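Minutes of the meeting of room users, Arkmont House, ground floor
November, start 10.15

Present: Davoud Amini (chair), Fereshteh Rahimi (minutes), one person each from Pestlow and Skatach. Apologies were received from Asadi.

1. Minutes of the last meeting
They were read and accepted with one correction: the key is kept at reception and not in the office upstairs.

2. Shelves and cabinet
The white metal shelves by the brick wall are mostly empty, so D. Amini proposed to use them for the things which are now left on tables. Pestlow asked that the bottom shelf stays free for their boxes. Agreed. The tall cabinet will remain locked after 18.00.

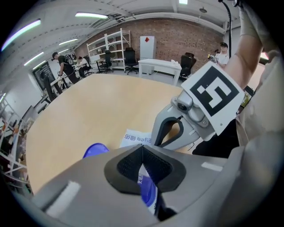 Reading time: 2 minutes

3. Bottles and packets
F. Rahimi reminded all users that bottles, such as the blue and white one, and paper packets must go back to the shelf when the work on the wooden table is finished. Skatach would like to have labels in English also. F. Rahimi will prepare 36 labels and bring them to the next meeting.

4. Costs
Labels and two storage trays will cost some 40 pounds. The chair approved this amount.

5. Other matters
The desk in front of the cabinet is for common use. Please do not leave personal papers on it during the night.

The meeting was closed at 10.55.

Minutes written by F. Rahimi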